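6 September 2022

Started on the shopping sort this morning, which I'd been putting off since July, and I'm glad I did it before the shelf gave way! Everything that had been sitting in carrier bags under the bench is now either in a basket, on the list or in the bin. Writing down how I went about it while I still remember, so whoever does the next lot doesn't have to make it up from scratch.

The rule we agreed for the Putach shelves was one basket per kind of thing: food in one, drinks in the next, tubes and bottles in a third. Lovely on paper. It fell over after ten minutes because half the stuff comes in awkward shapes and the food basket was full of air. Long packets won't stand up, they won't lie flat across the short side either, and if you wedge them in corner to corner then nothing else goes in but sachets (I do have a lot of sachets, mind you). So I've gone over to packing by shape within a basket, and writing the kind on the list instead.

Order that worked best for me:

- boxes and cartons first, against the walls
- long packets next, along the longest side, window up so you can see what's inside
- tubes after that, flat, caps all the same way
- anything squashy on top, bread and crisps and so on

I tried tubes first and had to take the whole lot out again. They roll under everything and then the cartons sit at a slant, and the Tidell basket is shallow enough that a slanted carton stops the next one stacking. That one holds less than it looks, by the way. The Danko one is deeper and I'd use it for anything taller than a mug.

I also had a go at sorting straight from the bag into the basket, to save a step. Don't bother. It's much quicker to lay a few things out on the table with a bit of space round each, look at the sizes, and then pack.

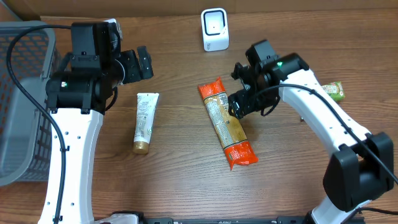
How many things should be out on the table at once? Three or four is plenty, and fewer if one of them is long, as you want to be able to pick up any item without nudging its neighbour.

I went up to a dozen at one point out of impatience and ended up shuffling things sideways just to read them. Back down to a handful after that and it went along nicely.

Weights next. I put each full basket on the kitchen scales to see what the shelf is being asked to carry, and the drinks are the culprits, no surprise there. My limit for now is 2000 g a basket, going by how the front edge bows when it's more than that. The first drinks basket was 270 g over, so I took cartons out until it behaved and started a second one. Which means we're a basket short again, and I've borrowed the one that had the string and tape in it (string and tape are on the windowsill, sorry).

Labels: I printed 40 and used nearly all of them. The Zastus ones stick far too well. I put one on a printed packet, changed my mind, and took a strip of the printing off with it. From now on the label goes on the basket and never on the thing itself. Pencil is fine for the list, biro smudges on that shiny paper.

Still to do:

- find 2 more baskets, ideally with open sides so you can see in
- go through the dates on the drinks
- decide whether creams and such live with the food at all (I'd say no, a leaky tube in with the noodles would be horrible)
- wipe down the bottom shelf, something sticky at the back left

Top shelf is done and I'd rather it stayed that way for a week at least. If you take something out, cross it off the list and put it back in the same basket, please! I'm doing the bottom shelf next, once I've got some hot water and a proper cloth.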